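Clurnby publishes Cultance, a worktop sorting method for small household items

March 22, 2022

Clurnby has released Cultance, a written method for sorting cloths, cups and bowls into open containers on a covered table. The method applies to kitchens, utility rooms and shared workrooms. It replaces the firm's earlier storage notes, which dealt with cupboards only.

Cultance divides items into two classes. Soft items, such as cleaning cloths and napkins, go into a shallow tray. Rigid items, such as bowls and cups, go into a bin with higher sides. The table is covered with a plain mat before work starts, and items still to be sorted stay on the mat between the containers.

Cloths may be put in the tray unfolded at the sorting stage. Folding is treated as a separate task in section 8 of the document.
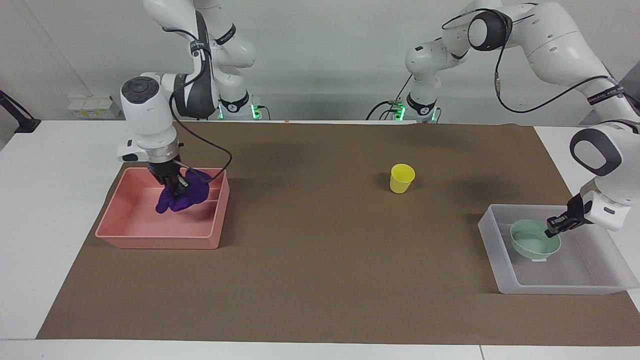

Does the method require containers of a particular size?

Any open container may be used, provided that the largest item in its class lies fully below the rim. Clurnby recommends checking this with the largest bowl in the household before the containers are assigned.

The document runs to nine sections. The first two cover clearing and covering the table. The remainder cover placement, handling order, folding, stacking, cleaning and return to storage, with a short section on labelling.

Placement was the part most heavily revised. In the draft, both containers stood side by side at the back of the table. The published version sets them apart, with clear mat between them, so that one can be filled or lifted out without moving the other. Small single items, a cup for example, are kept on the open mat until their container is known.

"The draft had the containers touching, and items dropped between the two rims," said Parvaneh Bakhtiari, who edited the document. "We moved them apart and changed the wording of section 3 to match."

Colour is not specified. Households that already own containers in different colours are advised to keep one colour for each class and to record the choice on the inside cover.
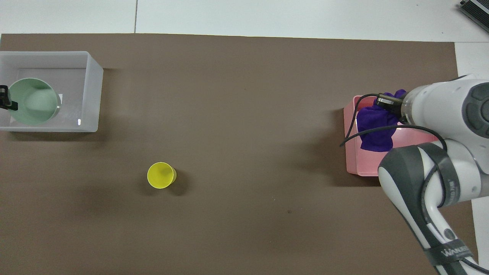
Availability

Cultance can be ordered from Clurnby in print under reference 542. A supplement on cutlery and lids, written by Leszek Borkowska and Relu Bratu, is planned for July.

Press contact: Loïc Aubert, Clurnby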